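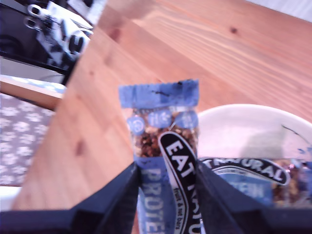
Slide 1. Fruit and nut bar with a clear window in the wrapper, one more in the bowl.

Good morning, and thank you to Precious Cruzado for the invitation. My name is Iwona Gajewski and I work with snack packaging at Skorkley. My subject today is the window.

(Leave slide 1 on the screen. Give people time to look.)

Look first at the part which is not printed. Through the window we see chopped brown nuts, dark red-brown fruit and some golden crumbs. The name goes down in a curve on a black banner, and the word PROTEIN is standing on its side on the blue. Three round icons are over the upper part of the window. I ask you to remember what your eyes went to before I started to speak. Mine go to the nuts.

Slide 2. The Flasska survey
We asked 2,734 shoppers to choose between a bar with a window and the same bar in a full print wrapper. Our plan was 3,000 answers, but we closed it in November. Say clearly: these are choices on paper, they are not sales.

Slide 3. What people wrote
Read two comments only. "I want to see if there are raisins." "If they hide it, I think it is mostly syrup."
Then explain that 192 people wrote something about crumbs. Many did not like them. To them, crumbs behind the window mean an old or broken bar. (Pause here, the bakers usually want to say something.)

Slide 4. Where to put the window
We tested 4 positions with Wannasri. High on the bar, the window is still visible when the bar stands in a box. Low on the bar, the edge of the box covers it. Show the Pever drawing, explain the dotted line.

Slide 5. Icons
Small icons on top of the window take space from the food. I would keep one and move the others to the back. Precious does not agree with me, so let her answer first.

Questions until 11:30. Sample wrappers are on the side table, please return them after.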